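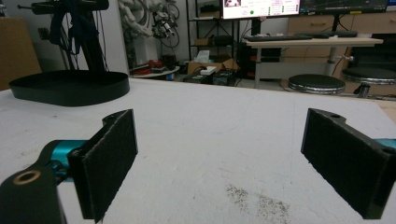 Flarko lab opens its hand-teaching sessions to beginners

Anyone who has ever wanted to teach a robot a chore can now have a go at Flarko, where the Skovent project is inviting people with no robotics background to pick up a hand-held gripper and get to work!

The idea is wonderfully direct. You hold the gripper, squeeze, lift, set the thing down and do it again, and each run is saved as a lesson for a robot arm to learn from later. The team has 1501 recorded runs so far, 104 of them made by first-timers during a trial in May.

"People get the feel of it so fast," said project lead Orsolya Barta. "By their third or fourth try they've stopped thinking about the tool and they're thinking about the cup."

Sándor Vörös, who looks after the recordings, is especially keen on left-handed visitors (the set is short of them) and on anyone with a slow, careful grip.

Sessions take 12 people at a time and start at 10 a.m. Newcomers begin with simple pick-and-place tasks, then move on to folding and sorting if they like. Sign-up is at the Flarko front desk.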